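关于我们

你好，我们是 Verby

我们是一所很小的语言学校，开在 Drakville，只教一门语言：匈牙利语。教的对象主要是说中文的大人，有嫁过来的、调过来工作的、陪孩子念书的，也有单纯觉得这门语言好听就跑来报名的（我最喜欢这一类，因为他们连借口都懒得找）。

我是这所学校的创办人，也是这一页的作者，网站上写得啰嗦的地方基本都出自我手。Krisztina 帮我看过初稿，说太长，建议砍一半，我砍了一段，又加了两段。所以请泡杯茶慢慢看，或者直接跳到最后一节看怎么报名，我不会知道的。

校名的来历

Verby 是从英文的 verb，也就是“动词”来的。学过匈牙利语的人大概已经在点头了。这门语言的名词当然也不省心，可是真正让我在第一年里半夜坐起来的是动词。

举个最简单的。“我看见”有两种说法，一种是 látok，一种是 látom。前一种用在没有宾语，或者宾语不确定的时候，比如“我看见一只狗”；后一种用在宾语确定的时候，“我看见那只狗”。就为了这只狗是“一只”还是“那只”，整张变位表要背两遍！然后你刚背熟，又冒出来一个 -lak/-lek，专门管“我”对“你”做什么。大家在明信片上见过的 szeretlek（我爱你）就是这么来的，一个词，主语宾语全在里面了，省得很。

我当时的匈牙利语老师 Orsolya Kelemen 跟我讲，别背表，先背句子，背到嘴巴自己会说了再回头看表。我没听，硬背了一个冬天的表，结果在面包店里看着一个小圆面包，不知道该用哪一套变位，最后用手指的。后来办学校，教法就全部照着她那句话来了。她现在也在我们这儿教课，偶尔还会提起面包店的事。

我是怎么走到这一步的

我来 Drakville 的时候一个匈牙利词都不会，连“谢谢”都要看手机。那时候想找一本用中文讲匈牙利语的入门教材，找到的要么太薄，要么是从英文转译的，里面花很大篇幅解释“形容词放在名词前面”，中文本来就放在前面啊！而中文读者真正要命的地方，比如长短元音，一句带过。

长短元音有多要命？kor 是“年龄、时代”，kór 是“疾病”。kerek 是“圆的”，kerék 是“轮子”。我曾经在银行柜台很诚恳地把自己的年龄说成了自己的病，柜台小姐非常有礼貌地停顿了一下。

所以我开始给自己做笔记，一边做一边发给同样在学的朋友，朋友又发给朋友。笔记越来越厚，问问题的人越来越多，终于有一天 Krisztina Vörös 给我打电话，说她在一家语言中心教腻了，问我要不要干脆一起开个班。我们约在一家叫 Dobos 的咖啡馆谈，谈到打烊，纸巾上写满了课程大纲。那张纸巾我留了很久，后来搬家的时候弄丢了，很可惜，不过大纲的前四课到现在也没怎么改。

第一个班开在晚上七点，来了五个学生，其中一位是来陪朋友的，结果朋友中途退了，她一直学到了高级班。

我们怎么教

入门课一共 27 次，每次九十分钟，中间休息十分钟。休息时间是真的休息，可以讲中文，上课时间嘛，前几次也可以讲中文，从第六次开始我们会慢慢地、很温柔地把中文收走。

第一次课不碰语法，只做一件事：听元音。a 和 á，e 和 é，不光是长短的差别，嘴型也不一样。匈牙利语的 a 嘴要圆一点，靠后，有点像把“啊”和“哦”各取一半；á 才是我们习惯的那个敞开的“啊”。至于 ö 和 ü，说中文的人捡了个便宜，ü 就是“鱼”的元音，大家一上来就会，我每次都让全班先念三遍 ü，建立一下信心，再进入不那么愉快的部分。

第二次课讲元音和谐。名字听着像合唱团，意思是词尾要跟着词干里的元音走。“在房子里”是 a házban，“在花园里”是 a kertben，同样是“在……里”，前面是 -ban，后面是 -ben。这个规则一开始要想，后来就不用想了，说错了自己耳朵会痒。Orsolya 管这叫“长耳朵”，她说等学生开始皱着眉头改自己的词尾，她就知道可以往下讲了。

格的问题一定有人问，所以先写在这里。是的，匈牙利语有很多格，数法不同，结果也不同，网上常见的说法是十八个。请不要被这个数字吓跑！大部分的格其实就是一个固定的小尾巴，跟中文的“在”“从”“到”“用”差不多，只不过它长在词的后面。你要是能接受“桌子上”的“上”放在“桌子”后面，那你已经会了一半：asztal 是桌子，asztalon 是在桌子上，asztalra 是往桌子上放，asztalról 是从桌子上拿下来。教这一组的时候我们就真的把东西放上去、拿下来，放上去、拿下来，一屋子大人玩得很起劲。

全部入门课的核心词是 700 个。我们把它们做成了卡片，一词一卡，后来又加上了短句和习惯搭配，现在整套一共 848 张。第 127 张是 villamos，有轨电车，不知道为什么总是那张最先卷边，重印过好几次了。卡片背面没有中文翻译，只有一个例句，这件事被投诉过，我们讨论了很久，还是没改。实在不会的词可以问，问了就记得住，查了反而容易忘（至少我是这样）。

作业有，不多，每次课后录一段一分钟的语音发给老师。可以讲早饭，可以讲天气，可以抱怨邻居。有位同学连着讲了一整个学期他家的锅炉，期末的时候他的修理类词汇比我强得多，连 Vilmos 都要查字典。

老师们

Krisztina Vörös，教入门和初级。她在课堂上非常有耐心，板书极漂亮，会用四种颜色的粉笔标元音。她自己也在学中文，学到量词那里跟我吵过一架，坚持认为“一条裤子”没有道理。我想了半天，觉得她说得对。

Orsolya Kelemen，教中级，也是我的老师，前面已经讲过她了。她上课喜欢用老歌的歌词和菜谱，菜谱尤其好用，因为里面全是命令式。她的学生毕业以后别的不敢说，切洋葱那一套动词都是一流的。

Vilmos Gál，教高级会话。他不用教材，每次带一份当天的报纸来，从天气版讲起。想上他的课需要先过一个小小的面谈，不难，他会问你三个问题，然后就开始跟你讲足球了。如果你对足球没有兴趣，请事先准备好一个别的话题，语速要快。

Bence Fülöp，教发音，也负责网站和所有插电的东西。他录了我们全部的听力材料，声音低低的、很稳，有学生说晚上放着他的第九课能睡着。他本人听了不知道该不该高兴。

Birdie Alcantara，前台、排课、收费，也是我们当中唯一一个记得住所有学生名字的人。她自己从入门班读到中级班，读的时候就顺便把我们的报名表重新做了一遍，然后就留下来了。写邮件来问事情，多半是她回你。

顺便说一句，匈牙利人的名字跟我们一样是姓在前、名在后，到了外语环境里他们又常常倒过来写。上面几位我都按名在前写了，因为学校的证书上就是这么印的。在课堂上你会听到 Vörös Krisztina、Gál Vilmos，还是同样的人，请别以为我们又招了新老师。

我们的教室

学校在 Favalitz 楼的二层，楼下是一家修钟表的铺子。整点的时候楼下会有好几只钟先后响起来，每只都觉得自己才是准的，Krisztina 干脆拿它教时间。匈牙利语说时间有个特别的地方，“七点半”是 fél nyolc，字面上是“半个八点”，它看的是正要走到的那个钟点。“七点一刻”也一样，negyed nyolc，“四分之一个八点”。我们至少有过三位同学因为这个早到或者晚到了一小时，所以现在排课通知上一律写数字。

教室有两间，大的那间朝街，下午光线很好；小的那间朝院子，安静，适合录音和发音课。大教室的墙上贴着一张很大的变位表，是早期学生合作画的，有一处笔误，我们一直没有改，新同学谁先找出来谁可以免一次作业。这里就不透露在哪一格了。

再说桌子。我们用浅色的木头桌面，木纹淡淡的，一道一道像水波那样斜着走过去，表面微微有点亮。我在挑桌子这件事上花的时间大概比挑教材还多，因为上课的时候卡片要摊开来，大家围着找词、抢词、拼句子，颜色深的桌面看久了眼睛累，太花的又跟卡片打架。
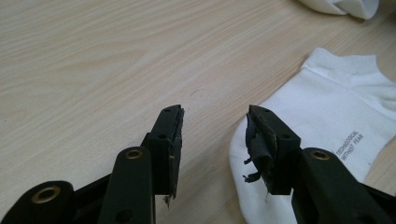 学生都是什么样的人

什么样的都有！刚开始那两年多半是陪读的家长，孩子在学校里三个月就叽里呱啦说起来了，家长急了，跑来找我们。我通常先劝一句：别跟孩子比，孩子一天泡在里面七八个小时，你一周来两次，比不过是应该的。可是大人也有大人的好处，大人懂规则，讲一遍元音和谐，当天就能用，孩子可不会跟你讲什么词干。

后来来了不少在这边工作的人，工程师、护士、厨师，还有一位调琴的师傅。护士们要学的是“哪里疼”“疼了多久”，厨师要听得懂厨房里喊什么，所以初级班以上我们每学期会留几次课，按大家的职业分小组练。调琴师傅的组只有他一个人，Bence 陪他练，两个人对着琴讲了一个学期的音准，据说处得非常愉快。

还有退休的阿姨叔叔。他们很怕自己记性不好，报名的时候总要先声明一下。我想说真的不用担心！我们班上背卡片背得最扎实的一直是他们，因为他们真的会天天看。有位阿姨把卡片贴满了厨房，丈夫虽然没报名，现在也会说冰箱和勺子。

有几位同学学了几年以后去当了翻译，有的回国了，逢年过节会用匈牙利语给我们写信，词尾还是会错一两个，Orsolya 会用铅笔改好了，再回信。

我们不做的事

有些事先讲清楚，省得你白跑一趟。

我们不做考前突击。有人需要在很短时间内过一个考试，我完全理解，不过我们试过一次，学生累，老师也累，过后忘得也快。真的很急的话，可以写信给 Birdie，她手上有几位做一对一辅导的老师的联系方式，我们不抽成。

我们不做纯网课。生病、出差的时候可以远程旁听，这个没问题，只是整个学期都在线上，卡片没法玩，嘴型也看不清楚，我们教得不踏实。

我们也不代办任何手续、不翻译合同。每个月都有人来问，Vilmos 有时候心软会帮人看一眼信，看完还是会建议你去找专业的人。

班级人数不超过八个。收到第九个人的时候我们会开候补，攒够四个人就开新班，所以有时候等两周，有时候等得久一点，看缘分。

周三的茶会

每周三傍晚六点，小教室开放，谁都可以来，不用报名，也不用是我们的学生。有茶，有饼干，有时候有 Orsolya 做的罂粟籽卷（一定要早到，我是认真的）。规矩就一条，进门以后讲匈牙利语，讲错没关系，讲一半卡住了也没关系，旁边总有人会接过去。

有一年七月特别热，空调坏了，我们把茶会搬到了院子里，邻居从窗口探出头来纠正我们的语法，纠正了半个钟头以后自己端着杯子下来了。他现在还常来，只坐靠门的那把椅子，专门管宾语。

初学者也请放心来坐。你可以一整晚只说 igen（是）和 nem（不是），再加一个 tényleg?（真的吗？），光靠这三个词就能聊很久，我试过的。

怎么开始

最简单的办法是来旁听一次入门课，免费，带支笔就行。到了 Favalitz 楼下按二层的门铃，如果没人应，多半是楼下的钟正在响，等它们响完再按一次。

如果你以前学过一点，请在邮件里写几句匈牙利语给我们看看，写什么都行，不要查字典，也不要请人改，我们好判断你该进哪个班。写错了不会影响录取，我们本来也没有录取这回事。

学费按学期付，可以分两次。学期中途要走的，剩下的课可以留着，以后回来接着上，隔了几年才回来的也有过，Birdie 那里都记着。教材和卡片包在学费里，卡片弄丢了可以补，villamos 那张我们多印了一叠。

办公室平日下午两点到八点有人，周三会晚一些关门。写信、打电话、直接上来敲门都好，中文、匈牙利语、混着讲都行。Várunk szeretettel，我们很高兴等你来。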